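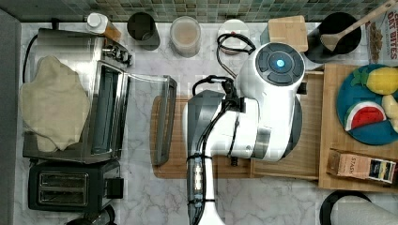 Kitchen counter, toaster oven at left

Home energy rebate: site inspection checklist with comments
Program: Umari Efficiency Rebate
Property: Ludden house, single family, owner occupied
Inspector: Freya Horrocks
Reviewed by: Colin Furnival
Month of visit: November. On site 9:20 a.m., off site 12:05 p.m.

Mark each line Pass, Fail, N/A or Follow-up. A comment is required for anything other than Pass.

Section A. Paperwork

A1. Application signed by owner. Pass.
A2. Floor area on application matches measurement. Fail. Application says 2,076 square feet. That figure includes the garage, which is not heated. Measured conditioned area is 1,377 square feet. Rebate to be recalculated on the lower figure.
A3. Contractor invoice itemized. Follow-up. Insulation and air sealing are on one line. The program pays these at different rates. Guvetti Heating to send a split invoice.
A4. Permit for heat pump closed out. Pass. Final sticker is on the electrical panel door.
A5. Same equipment not claimed under another program. Pass. Owner signed the statement. Owner asked whether the statement also covers the federal return. It does not, and I told him to ask his tax preparer.

Section B. Heat pump

B1. Model and serial number match the invoice. Pass.
B2. Outdoor unit level and clear of leaves and snow path. Pass. Comment anyway: clearance at the back is tight but within the installer's sheet.
B3. Disconnect within sight of unit and labeled. Fail. Disconnect is in the right place but has no label. Installer to correct.
B4. Line set insulated for full length. Follow-up. A short bare section where it enters the wall. Tape is not acceptable, use sleeve.
B5. Condensate drains away from foundation. Pass.
B6. Old furnace removed or capped. Pass. Furnace is gone. Gas line capped and leak tested with solution, no bubbles.

Section C. Attic and air sealing

C1. Depth markers installed and readable from hatch. Pass.
C2. Insulation depth even. Follow-up. Good over the bedrooms. Thin over the hall, where someone has walked on it. Chan Insulation will top up at no charge.
C3. Clearance kept around flue. N/A. Flue removed with furnace.
C4. Bath fan vented outdoors. Fail. Duct ends in the attic. This was there before the work started, but the rebate cannot be paid with it open. Owner notified.
C5. Hatch gasketed. Pass.

Section D. Kitchen and appliances

D1. Range hood runs and vents outdoors. Pass.
D2. Counter outlets GFCI protected. Pass. Tested and reset.
D3. Working carbon monoxide alarm on each floor. Fail. None upstairs. Must be in place before sign-off, even though the furnace is gone, as the water heater is still gas.
D4. Water heater draft. Pass. Tested with the hood and dryer running.

Section E. Safety on visit

E1. Ladder footing and attic walk boards. Pass.
E2. Panel cover replaced, all screws in. Pass.
E3. Pets secured. Pass.

Reviewer comments (C. Furnival)

A2: Agree with 1,377. We have had this garage question before and the application form should say "heated area only" in the box itself. I have passed that to Nigel Tapley.

C4: Owner may use any licensed contractor for the duct. It does not have to be Guvetti.

B3 and B4 can be closed with photos. C4 and D3 need a return visit, which Roy Greenwood can do. Owner has 35 days to correct from the date of the notice. An extension of 10 days is available if requested in writing before the deadline.

Status: Payment on hold pending A3, B3, B4, C2, C4, D3.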